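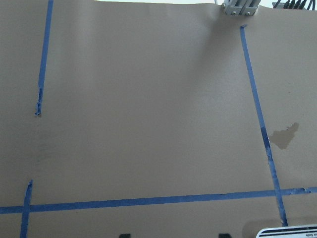 크라프트지 위에 파란 마스킹 테이프로 잡은 자리

작업대에 종이를 새로 깔았다. 전에 쓰던 종이는 March라고 적어 둔 3월 것이라 얼룩이 많았고 모서리도 말려 있었다. 이번에는 Tosside에서 파는 갈색 크라프트지를 롤로 샀다. 두께는 전에 쓰던 것보다 조금 두껍다. 펼쳐 놓으면 말렸던 자국이 한동안 남는데 하루쯤 두면 거의 가라앉는다. 접힌 선은 잘 안 없어진다.

테이프는 파란색 페인트용을 쓴다. 투명 테이프는 떼어낼 때 종이 겉면이 같이 일어나서 그만두었다. 손으로 찢어 붙이다 보니 끝이 너덜너덜하고 줄도 반듯하지 않다. 왼쪽 세로줄은 중간을 비워 두었다. 네모를 다 막지 않아도 어디까지가 물건 놓는 자리인지는 알 수 있다. 가로줄도 오른쪽으로 갈수록 올라갔는데 다시 붙이지 않았다. 자를 대고 붙이면 될 일이지만 어차피 종이를 갈 때 같이 버린다.

종이를 깔 때는 한쪽 끝을 먼저 고정하고 손바닥으로 밀면서 편다. 처음에 네 귀퉁이를 다 붙여 버리면 가운데가 운다. 이번에도 위쪽이 약간 떠 있다. 무거운 것을 올려 두면 나아질 것 같아서 그냥 두기로 했다.
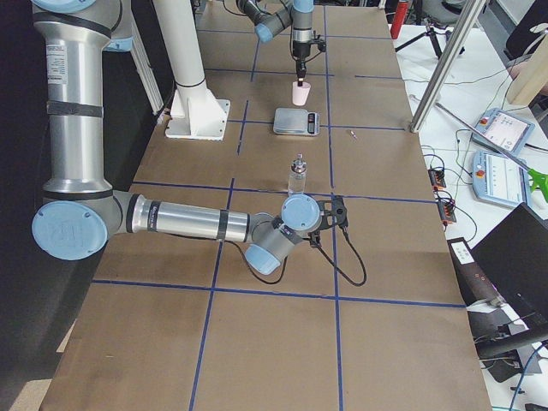 저울은 종이 위에 바로 올려 쓴다. 작은 주방용 디지털 저울이고 표시창이 작다. 종이가 운 곳에 놓으면 다리가 뜰 수 있으니 평평한 데를 골라야 한다. 컵은 연한 분홍색 플라스틱 컵이다. 빈 컵을 먼저 올리고 0으로 맞춘 다음 물을 400g까지 담아 보면 저울이 제대로 재는지 대충 확인된다. 나는 같은 컵으로 3번 재서 숫자가 2g 넘게 벌어지면 건전지부터 간다. 지금까지는 대개 건전지 문제였다.

펌프나 스프레이 뚜껑이 달린 투명한 유리병은 저울 가까이에 둔다. 유리병은 눕히면 굴러가니까 꼭 세워 놓는다. Nivley에서 나온 플라스틱 병도 써 봤는데 가벼워서 자꾸 넘어졌다. 유리가 낫다.

종이 한 장을 얼마나 쓰는지는 그때그때 다르다. 물만 쓰면 오래가고 기름이 떨어지면 바로 갈아야 한다. 지난번에는 6주를 썼다. 남은 롤은 세워서 보관하는데 아래쪽이 눌려서 다음부터는 눕혀 둘 생각이다. 테이프도 거의 다 써서 주문해야 한다.

2019년 11월 1일

이 사이트는 쿠키를 사용합니다. 계속 이용하시면 쿠키 사용에 동의하는 것으로 간주됩니다. [동의] [자세히 보기]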